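Do parking sensors help learner drivers?
Student project report, Tommont College
Capucine Le Goff and Taras Antoniuk

12 shares | 3 comments

Why we did it
Adverts for clip-on parking sensors promise fewer bumps. We doubted that, so we borrowed a Wiltirura kit and tried it out.

What we did
Seven learners reversed into a marked bay, with the beeper on and then off. That gave us 374 attempts over February. Our tutor, Urs Eder, measured the gap to the kerb.

What we found
The beeper starts at 50 cm and goes solid at 30 cm. Most drivers stopped at the first beep, wherever they were, and left the car sticking out of the bay. Renata Urrutia parked straighter with it off. The maker's leaflet says accuracy "improves at once" – it gives no test to back this up, and we found nothing of the sort.

Low posts were often missed. So was a wheelie bin, twice.

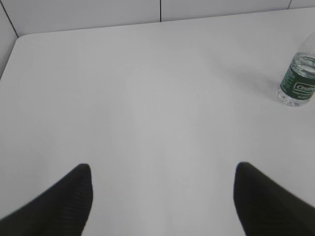

Limits
Seven people is a small group and they all knew the bay by the end. Magdy Samir thinks a dearer kit would do better. Maybe, but we would want to see the numbers first.

We use cookies to improve your visit. Accept | Settings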